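Reading time: 2 minutes

In October I wrote that no machine would open my kitchen cupboard in my lifetime. On 24 May 2022 I went to the open day at Ralstead to see if I must take it back.

The hall is a plain one with good daylight. The chore of the afternoon was furniture: doors, handles, small knobs. People do the task by hand with the white grippers, and the machine should learn from it later. Heiðrún Kjærgaard, our guide, told us they want 588 recordings of each chore and have 36 for this one.

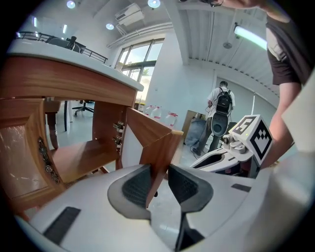

Two of the white grippers near the desk with the metal handle.

I was allowed to try one myself. A small round knob is harder than I expected - the fingers have only 2 pads, and I missed my wrist very much. My opinion is a little softer now, but I will still open my cupboard myself.

Comments

Plitard: Did they say anything about washing up?

Thaler: I would pay 100 pounds for one that folds sheets. More if it is quiet.

Dratora: Thank you for the report. Is the next open day also free?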